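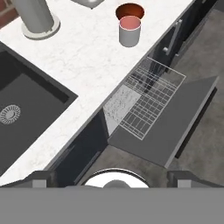

Carys Bevan wrote in to ask whether she has to scan every old chart before the front desk can start using Sareo, and she'd like the answer to be no. Good news, Carys: it is no! You can go live with an empty scan folder and feed the paper in later, as patients come back. I did it that way at the Clalldale clinic and I'd do it that way again. What you can't skip is the set-up in this section, so let's get into it.

Section 3: Setting up your chart scanning station

Before you start

You'll need a desk scanner with a paper feeder, a computer with the Sareo desktop program installed, and an admin login. A regular staff login will let you get most of the way through and then refuse to save, and I've watched people lose a whole lunch break to that one. If you aren't sure which kind you have, look at the top right corner of the main screen. Admin accounts have the word Admin next to the name.

Connecting the scanner

1. Turn the scanner on and wait for it to finish its warm-up noises.
2. In Sareo, open Settings, then Devices, then Add Scanner.
3. Pick your scanner from the list. If it isn't there, click Refresh once and give it a minute. Clicking it over and over starts the search from scratch each time (ask me how I know).
4. Type a name for the station. Use the room, like "Front desk" or "Records room," so that people can tell the stations apart when something jams.
5. Click Test Page. A blank sheet is no good for this, so feed in something with printing on it.
6. When the preview looks right, click Save.

Note: If the preview is upside down, leave the paper how it is and tick Rotate Pages. It's a lot easier than getting the whole office to load paper the other way.

Making your cover sheets

Each chart goes through the scanner with a cover sheet on top. The barcode on the sheet tells Sareo which patient the pages belong to — no sheet, no match, and the pages land in the Unsorted tray.

1. Open the patient's record and choose Print Cover Sheet.
2. Check the name and date of birth against the paper chart. Do this every single time, even for patients you've known for years.
3. Lay the sheet face up on top of the chart and load the stack.
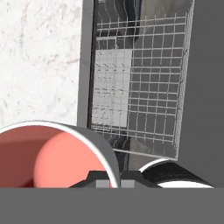 4. Press Scan and let the stack run all the way through before you touch anything on the screen.
5. Look over the page count Sareo shows you. If it's lower than it should be, two sheets probably went through together. Delete the batch and run it again.

Caution: Don't reuse cover sheets from one visit to the next. Each barcode works for one batch only, and a used one will send your pages to Unsorted.

Caution: Keep the paper until a second person has checked the scan. Your own record-keeping rules may say to hold on to it longer, so go by those before you shred a thing.

Picture quality settings

I leave the quality slider at 95 for anything with handwriting on it. Lower settings make smaller files, and they're fine for typed letters, but faint pencil notes turn to mush.

If you get error 926

This one means the scanner and Sareo have stopped talking to each other. Close the program, unplug the scanner cable at both ends, plug it back in and open Sareo again. If the error comes back, Shafiq Khan on the support desk can reset your station from his end, and he'll want the station name you typed in earlier.

Once your first batch shows up in the right record, go on to Section 4, where you'll set up who can view scanned pages and who can delete them.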